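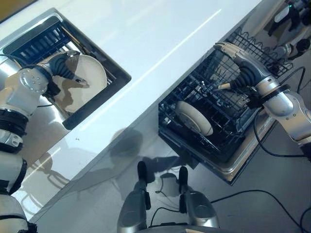 August 2, 2026
Glaze bench notebook, Zellell workshop
4 comments | 11 shares

Plindedance, still. I had hoped to be writing up the celadon by this point in the summer, but the white keeps calling me back, and after what came out of Cilla this morning I think I had better get it all down while it's fresh, even if that means the celadon buckets sit under the bench a while longer gathering dust on their lids.

For anyone picking up this book in the middle: Plindedance is the satin white we've been trying to settle on for the everyday ware, and Cilla is the old front-loader by the sink (she was Cilla before I got here, so don't ask me). The trouble all spring was crawling. The glaze would go on beautifully, dry without a whisper of complaint, and then pull back from the rims and the inside corners in the firing, leaving those bald little islands that look so charming on a tea bowl and so dreadful on a cereal bowl that somebody wants to eat out of.

I mixed a fresh 3,000 gram batch on Friday with the bentonite brought up to 2 percent, and this time I stirred the bentonite into the dry powders first, before any of it touched water. It makes such a difference! Last time I got lazy and sprinkled it on top of the wet glaze, and I spent the rest of the afternoon chasing gray lumps around the sieve with a rubber rib. Sieved it twice, let it sleep overnight, and in the morning it was too thick, so I added another 109 grams of water and weighed it again. It felt like cold cream after that. I've written the weight on the lid in grease pencil – please don't wipe it off, even if you are only being tidy.

Bisque was the Nørgaard stoneware, the smooth one. I'm coming to love that clay, though it took me a while to forgive it for how it slumps if you throw the foot too thin. It comes out of the bag a little softer than what we used to buy, and I've taken to leaving the blocks unwrapped on the plaster while I have my coffee. Every piece got wiped down with a damp sponge before glazing. I know I've said this in these pages before, and I know it is dull, but I'm now fairly sure that dust was a good part of our crawling problem, at least on the rims, where we all pick the pots up with our dusty hands.

The firing itself was gentle. Slow to start, as usual, and I held the top for 2 hours, longer than the last one, to give the surface time to heal over. Then I let her come down on her own with everything shut. I did peek in a bit sooner than I should have. The pieces near the door pinged at me and I closed it again, quite ashamed of myself, and went to sweep the porch.

Results, shelf by shelf. The bottom is still running cool, so the white there is drier than I like, closer to eggshell, and it would mark with a fork in no time. The middle shelf is lovely: smooth, quiet, a bit of depth where it pools in the well of a plate. The top is shinier than satin, and I'd want to drop the thickness a touch for anything that goes up there. But no crawling anywhere that I could find, even on the square dish with the sharp corners, which I'd only put in out of stubbornness.

What I want to sort out next is how the shape of a piece changes the way white looks once it's out on a counter with everything else. A flat plate and a deep bowl with the very same glaze can seem like different whites altogether. The wall of a bowl throws light back into itself, and the inside goes warm or blue according to whatever it happens to be near. I've been looking at plain tableware wherever I go, and I'm afraid I've become poor company at supper. 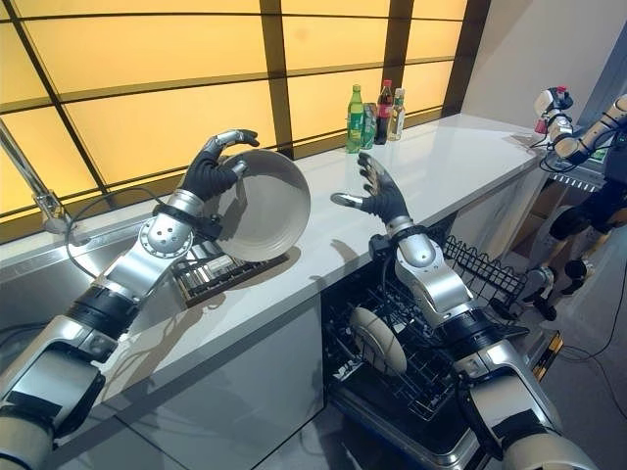

Large white bowl, on its side over the dark rack.

Rims, then. A rim has to be thick enough to hold glaze and thin enough to be nice to drink from, and our present one is neither. I've been compressing it with a strip of chamois at the end of throwing, and the glaze sits better on a rounded lip than it does on a crisp one, where it breaks thin and shows the clay. Some of us like that brown line. I go back and forth. On the plates I think it looks handsome, and on the bowls it looks like we ran out of glaze, and I suppose we'll have to pick one and live with it before the November sale.

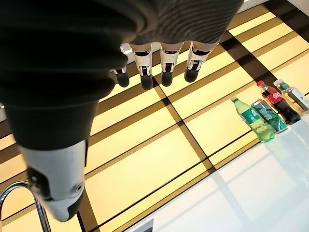

Feet are the other half of the argument. The wax I used this time was the old jar, and it had gone stringy, so the line around the foot wanders on several of the pieces. I thinned it with a splash of warm water and it behaved better, but a new jar would be a kindness. I'd also like to try sanding the feet while they're still bisque. The Nørgaard body stays a little toothy after firing, and a toothy foot on somebody's good table is not how I'd like us to be remembered.

Cutlery marks: I dragged a steel spoon and then a fork across a plate from the middle shelf. The spoon left nothing. The fork left a faint gray line that came away with baking soda and my thumb. I want to do the same on a top-shelf plate, and I also have a chip from the bottom shelf sitting in a jar of vinegar with a slice of lemon. It can stay there a good few days. Please leave the jar alone, however odd it smells.

To do, when I'm next in:
– new cones for the bottom shelf, and try the taller posts down there
– order wax
– thinner coat for the top shelf, write down the dip count this time
– line tests of the white over the iron slip
– wash the sieve properly, it's clogging on one side
– celadon, poor thing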